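Engineers Leave Clurbridge After Road and Well Work

August 2, 2026

The engineer company that has worked out of Clurbridge since April is handing its camp to the local district and going home. Its commander, a major who asked to be identified only by rank under mission rules, spoke at the camp gate office while trucks were being loaded.

"We came to fix a road," the major said. "The wells were added later, when the district asked."

The road runs from Clurbridge to the river crossing at Casavico. Heavy rain had closed it to trucks, and food and fuel were going the long way through Sqalli.

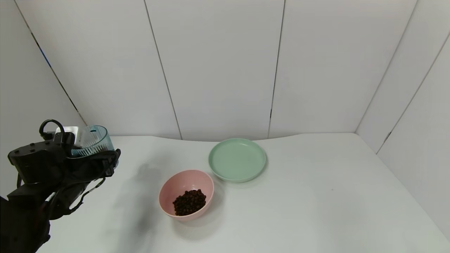 The company drilled four wells between the camp and the crossing, and the major said the water was the part people asked about most. Two clinics and a school now draw from them. At the school, staff used to ration drinking water by the cup, a clear plastic one with a blue tint and fine ribs down the side, filled once in the morning and once after lunch. "They have stopped doing that," the major said. "The headteacher told our water sergeant in June."

The soldiers moved 2,303 truckloads of gravel, most of it from a pit outside Rernard. The major said the pit was the hardest thing to arrange – three families had a claim on the land, and payment took five weeks to settle.
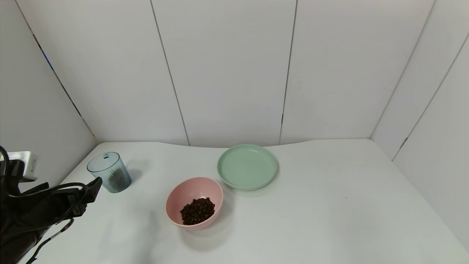
Photo: Mission Press Office

Asked about security, the major said patrols had gone with every work party and that none had come under fire. One grader was lost when a bank gave way near the second culvert. The driver jumped clear and was back at work two days later.

"I would do the culverts first if I had it again," the major said. "We did the surface first and had to dig some of it up." 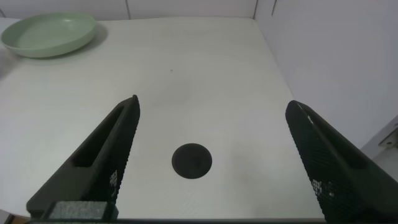 A pale green plate and a dark disc on a white table.

The district will take over 300 tents, two generators and the fuel store. It has also hired 641 people to keep the drains open, a number the major called "enough for the dry months." Whether there is money to pay them next year has not been settled.

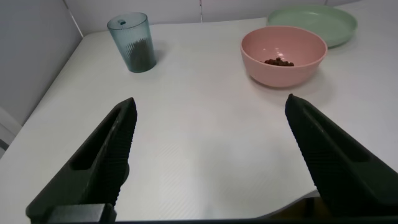
What comes next

A smaller team will stay at Casavico until the crossing has been inspected. The rest of the company leaves in two convoys, the second with the heavy equipment.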